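Sorting It Out
A college robotics course gives its students one arm, a bag of toy blocks and a month to make the two agree

The assignment for the first project in Tsehay Gashaw's robotics lab fits on half a page. Pick up a block of a named color and shape. Put it down in a marked place. Do it 100 times and report every result, including the bad ones. The grade depends on the report more than on the success rate.

Gashaw has taught the course at Lirnia Technical College for six years. Students arrive knowing some programming and a little mechanics, and most have never been responsible for a machine that can hit something. The January session is set up to fix that before anyone is allowed near the larger cell next door.

Teams are kept to three or four people. Each has a work surface bolted down within reach of the arm, a camera, and a set of shape-sorter blocks. The control computer runs Grastix, a scheduling package written by former students and maintained, unevenly, by the current ones. It passes a target position to the arm, waits for the move to finish, and writes a line to a log file. It does not check whether the block came along.

"The log says the move was completed," Gashaw says. "The first week, they read that as the pick was completed. Then they watch the arm carry nothing across the table and put it down very carefully."

The blocks cause more trouble than their size suggests. A cube has two pairs of parallel sides for the fingers to close on, provided the wrist is turned to match. A cylinder can be taken from any direction but will roll if it tips. A triangle offers a flat face on one side and an edge or a slope on the other, and squeezing it the wrong way pushes it out of the grip. Stars have points and notches, and a team that treats a star as a cylinder with the same outer width will close on two points that are not opposite each other.

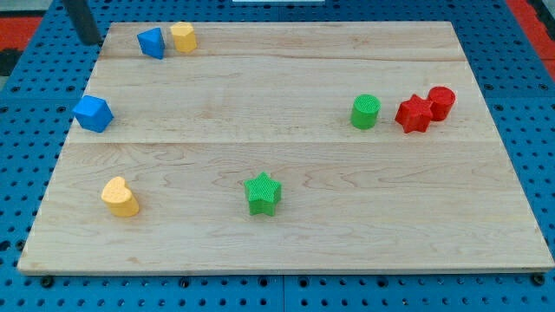 Stars, cylinders and a heart share the board with a cube, a triangle and an octagon. The red star and red cylinder are touching.

Touching blocks are a separate problem. The vision code most teams write first looks for regions of a single color and takes the center of each. When two blocks of the same color sit side by side, the code finds one large region, and the center of that region is often close to the seam between them. The gripper comes down there and either lands on both tops or wedges them apart. When the colors differ, the code separates them well enough, but the fingers still need somewhere to go.

Rafsan Jayasinghe, a second-year student on the team called Amissah, spent most of his first two weeks on this. His team's original fix was to skip any region larger than a set area and come back to it later. The trouble was that later never changed anything, as the two blocks were still touching.

"We had a very polite robot," Jayasinghe says. "It would clear everything else and then stop in front of the last two."

The second version added a push. If a region is too large, the arm closes its fingers, lowers them beside the region, and slides sideways a short distance before taking a new picture. Early trials used a long push, which sent blocks off the board. Shorter pushes worked better, with the cost that some pairs moved together as one piece and had to be pushed again from another side. The team now limits itself to three pushes per pair and logs a failure after that.

A different team, Ikeo, left the pushing alone and worked on outlines. Their program traces the edge of each region, looks for deep notches, and compares the pieces against a stored outline for each shape. The weak point is the star, which has notches of its own. For several days the software divided single stars into two or three imaginary blocks. The team dealt with that by testing the whole outline against the star template before attempting any split. It added 200 milliseconds to each cycle, and the team considers that a fair price.

Lighting turned out to matter to everybody. The lab has a row of windows, and color thresholds set in the morning were wrong by midafternoon. Yellow suffered the most, because a yellow block on pale wood is separated from its background by less than one might expect. One team lost 300 saved images to this, all taken before noon and none of much use after it. Gashaw lets this happen every year. The course notes mention it on page two.

The required report has three tables: attempts, failures by cause, and changes made between runs. Students may not delete a run. They may mark it invalid, but only with a written reason, and "gripper was acting up" is not accepted. The strongest reports last session came from teams with middling success rates and very good records of why.

Budget is part of the lesson. Each team may spend 800 dollars over the session, counted at list price, on fingers, mounts, lamps or anything else. Amissah spent nearly all of it on finger pads in different materials and settled on the second set they had tried. Ikeo bought one lamp and returned the rest – a decision that is now discussed in the course as a case of its own.

The session closes with a shared trial. Gashaw sets out the blocks herself, reads a color and shape from a card, and starts a stopwatch. Teams may not touch the keyboard after the card is read. This year's trial is set for February 11, 2020, and the card order stays in her desk until then.

Jayasinghe's team plans to use the remaining lab hours on the triangle, which still accounts for more of their failures than any other shape. They have a new wrist angle to test and a full set of runs booked for it.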